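Review: Dretavell, a game of argument by Cabello

Dretavell is a short philosophical game for one player, published by the Prestthorpe studio Cabello and reviewed by this department on 5/26/19. The player acts as clerk to the town of Wutgate and must decide which residents have kept their promises. There are 41 cases, each presented as a brief exchange of letters.

The writing is clear and assumes no prior study. Early cases turn on simple matters of wording. Later ones ask whether a promise binds a person who has forgotten making it, and here the game is at its strongest. Rulings are stored and quoted back to the player when a similar case arises.

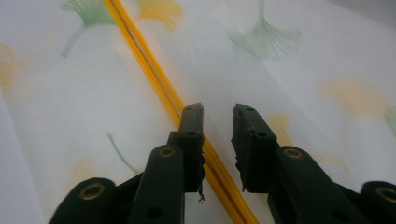
Can the game be used in an introductory ethics course?

Instructors may assign the first 5 cases as a single session, as they require no knowledge of the later story.

The interface is less satisfactory. Letters cannot be reopened once a ruling is entered, and the text size is fixed. The closing chapter also relies on a long speech that repeats points the cases have already made.

The department recommends Dretavell for undergraduate teaching, with the reservation that students who use screen readers will need a printed transcript. A revised edition is planned for December.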